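Terstead workshop puts a second arm in next year's budget

I spent a morning at the Terstead shared workshop this week, mostly to find out what they want to do with the equipment money, and I came home with four pages of notes and a parts catalog I never asked for. The short version is that they'd like a second robot arm, and the plan goes up for a vote in May.

The longer version is more fun (well, I think so). The workshop started out wanting one big purchase from Scanlon, with the arm, bench and safety fencing all on one invoice. That got trimmed over the winter. What's in the draft now is a smaller Clatari arm, a two-finger gripper to go with it, and a service plan that runs 17 months. The fencing is gone, and so is the fancy bench, which made me a little sad, since I'd seen the brochure and it had drawers everywhere!

Most of the talk was about grippers. I had no idea people could have such strong feelings about fingertips. The budget sets aside 360 dollars for spare ones, and the argument for it is that practice work is all grabbing and letting go, over and over, and the tips are what you end up replacing. They're keeping the practice pieces cheap, too: soft blocks, a box of 80 for less than I pay for lunch in a week.

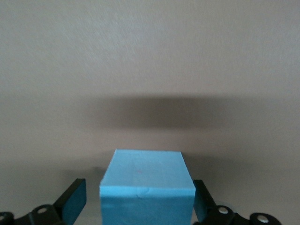
A light blue block between the gripper fingers at the Terstead workshop.

I asked why not just rent, and apparently that was on the table for a good while. Rusavel does a monthly lease with a swap-out if anything breaks, and a few members still like it better. The trouble is that the lease only covers 100 hours of use a month, and then the meter starts running. With evening classes on the schedule the workshop expects to blow right past that. Buying costs more up front, but the bill stays put, and for a place that lives on membership dues I can see the appeal.

There's still a hole in the plan, and it's training. The draft has the hardware down to the last cable, but the line for teaching people how to use it just says "to be confirmed." I asked twice and got two different answers, both friendly. One was that the current instructors would pick it up as they go, and the other was that Clatari might throw in a day on site. 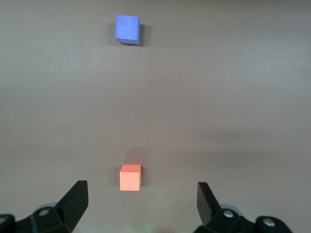
I'd vote for the purchase tomorrow if the training line had a number in it, one longtime member wrote to me afterward. We bought the first arm without setting aside a cent for lessons and it sat under a sheet until fall. Give me fewer spare fingertips and two paid evenings with someone who knows the software.

The draft budget is pinned up by the front door, and members can leave written comments in the tray underneath until 8 p.m. on the night of the vote.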